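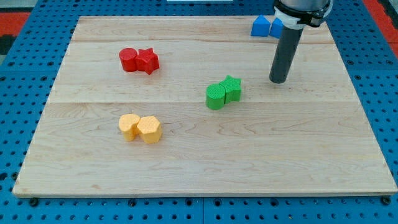 OK friends, I promised a proper thread about what went wrong with the pushing arm, and I have tea and a quiet evening, so settle in. For anyone new, I look after a small tabletop robot that learns to push blocks across a board with one plain rod, no fingers at all, and for most of this year it was the best-behaved machine I have ever worked with. It pushes shapes together by color, red cylinder up against red star, green cylinder against green star and so on, and I could happily watch it all day. (I have. Ask my family.)

Then one Monday it tried to push the table.

2/ I'm joking, but only a little. The rod is supposed to travel just above the wood. Close enough to nudge a block, high enough that it never touches the board. That gap is small, and the whole setup depends on it, and I had stopped thinking about it the way you stop thinking about the brakes on your car.

3/ On the day in question the arm was partway through a long run, going along beautifully, and I was at the next bench talking to Jiahui Xiong about lunch. We heard a sort of groan. I don't know how else to put it! Like somebody dragging a chair very slowly across a gym floor.

4/ The rod had come down onto the board and was still trying to move sideways. The controller was asking for a spot that was now inside the wood, and the arm, bless it, was doing its best to get there.

5/ Jiahui hit the stop button before I had even turned all the way around. I want to say that plainly, because I've been patted on the back for "handling it" and all I handled was a sandwich menu.

6/ Damage report, for those who like these things: a scrape in the wood 39 millimeters long, a scuffed rod tip, and one very embarrassed operator. No people hurt, no motors cooked. We sanded the board and carried on using it, and I'm fond of it.

7/ So why did it happen? My first guess was the software, and I spent the better part of two days being rude about Nikola Szewczyk's code, to her face, and she was far more patient with me than I deserved. Her height limit was fine. It was doing exactly what we'd told it to do.

8/ Ottó Simon was the one who thought to look at the wrist. The rod hangs from a bracket held on with a clamp, and the clamp had worked loose. The rod was sitting 3 millimeters lower than the controller believed it was. All those little sideways shoves, day after day, had walked it down.

9/ We pulled the log. It was 212 hours of running since anyone had put a wrench on that clamp, and the last time was in April, and the initials next to it were mine. I had written "check again soon." I would like a word with the person who thought "soon" was a date.

10/ The part that bothers me most is the force limit. The arm should have felt the board pushing back and quit by itself. But back in the spring we'd raised the limit, as it kept stopping whenever two blocks jammed together, and that got on our nerves. I raised it, it worked, the false stops went away, and I never lowered it again. It was a convenience for me, and I took it out of the safety margin.

11/ What we do now. The clamp gets checked every morning before the arm gets power, with a paint line across the joint so a slip shows up at a glance. The rod does a slow touch on a reference pad before each run, and if the height comes back wrong, the run doesn't start. The force limit went back down. Yes, it stops more often. I get up and separate the blocks and sit down again, and my knees have opinions.

12/ Godfrey Kombo, over at Plaltby, read my write-up and went to look at his own arm, which has the same style of clamp. His had slipped too, less than ours, and it hadn't touched anything yet. That phone call made the whole sorry business feel a lot more worthwhile.

13/ If you run one of these, please go put a wrench on the thing today, before you do your email. And if you've ever turned a limit up to get through an afternoon, write down what it used to be. Mine was on a sticky note that had fallen behind the monitor.

Search this thread
Enter a word or name

Last updated Monday, November 5, 2018

Comments

Ese Chukwu: The gym floor noise! I know it exactly. Ours was a loose coupling and I blamed the cables for a week.

benchrat26: Does the paint line hold up? Mine flakes off.

Nikola Szewczyk: For the record, I accept the apology and also the cake.

Godfrey Kombo: Checked again this morning, still tight. What torque are you using?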